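Consumer Behavior, Unit 7: Do People Read Care Labels?
Handout to go with the lecture of December 11, 2018
Instructor: Nafula Odera

Textbooks like to say that shoppers "use" care labels. Be careful with that verb. Most of the evidence comes from asking people what they do, and people who are asked about laundry tend to describe the laundry they wish they did.

Take the Brendorton survey from last week's reading. It went to 300 households and 163 sent it back. The authors treat the missing replies as a minor nuisance. I don't. A person who fills in four pages on washing habits is already unusual, and the paper makes no attempt to find out who threw the form away.
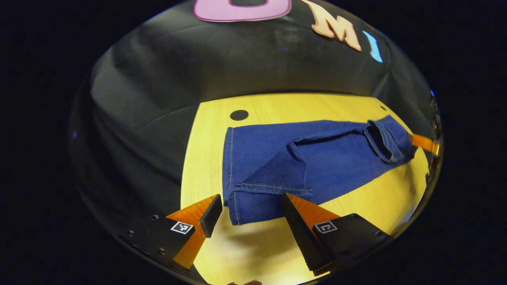
The second problem is wording. Question 6 asks, "Do you follow the instructions on the label?" There is no option for "sometimes" and none for "I cut it off because it itched." Of the people who replied, nearly 80 percent said yes. Maarja Lapiņa's follow-up asked the same kind of people to explain the symbols, and very few got past the one for ironing. You can't follow an instruction you can't read - or if you do, it's luck.

Denim is a useful test case. Advice on it runs from "wash cold, inside out" to "never wash it at all," and both camps sound equally sure. Before you repeat either one, ask what was measured. Color loss? Shrinkage? Strength at the seams? These are separate outcomes, and a claim about one tells you nothing about the others.

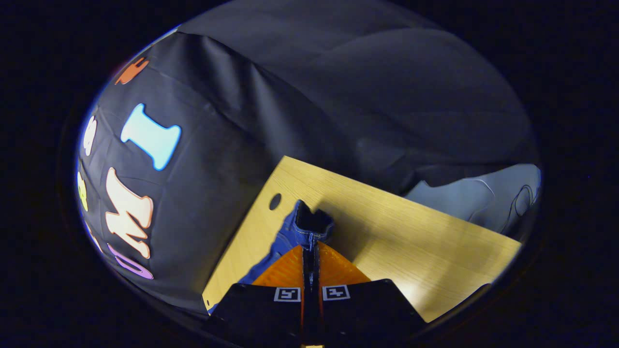 Fig. 2. Blue denim held over a light wooden board.

Njoroge Mussa argues that labels mainly protect the seller when a garment is returned. I find this plausible, but notice that he interviewed store managers only. Managers see returns all day. They don't see the shirts that came out fine.

For discussion:
Read Gachanja's reply to Mussa, pages 160 to 163. Does she answer his point or change the subject?
Rewrite Question 6 so that a lazy but truthful person could answer it.
What would you need to observe, and for how long, before you believed a number like the one above?

Short responses (one page, typed) go in the Unit 7 folder. Please don't use your roommates as a sample.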